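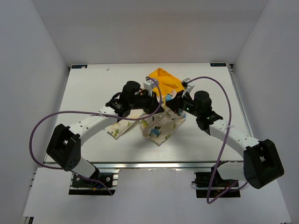

Ticket: Fabric catalog import stops partway through
Opened by: Estrella Gallegos
Assigned to: Akash Dwivedi
Product: Zodadley shop manager
Status: Resolved

Estrella Gallegos wrote:
Hello all, and thank you for being so patient with me back in January when I couldn't find the tax settings. I have a new one for you, I'm afraid. We're moving our whole fabric catalog over from Flimberg, 4,000 rows in one spreadsheet, and the import goes along nicely and then quits at row 600 with "Unexpected end of record." I've tried two browsers and my husband's laptop (slower, same result). The children's prints come right after the solids in the sheet, and none of them have made it in.

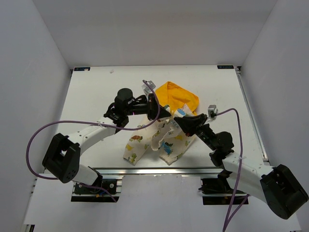 Cream animal print with yellow-orange

Akash Dwivedi wrote:
Hi Estrella, lovely to hear from you again! Could you open the sheet in a plain text editor and look at row 601? I'm wondering about a stray quotation mark in the description column. Flimberg exports leave inch marks as they are, and our importer reads one as the start of a quote.

Estrella Gallegos wrote:
Well, there it was: 44" wide, on the very first print. Every print has one, and the solids are all in centimeters, so no wonder they went through. I used find and replace to change the mark to "in" and saved a fresh copy. Now it gets past 600 but times out later on.

Akash Dwivedi wrote:
Good progress! Please split the file into batches of 500 and keep the header row at the top of each one. Leave "Update existing items" checked so you don't end up with doubles.

Estrella Gallegos wrote:
All in, prints and everything, and I had time for a cup of tea between batches. Please thank Yi-chun Wan too, who called me back about the timeout.

Closed by Akash Dwivedi, Monday, March 4, 2019. Inch mark problem passed to the import team.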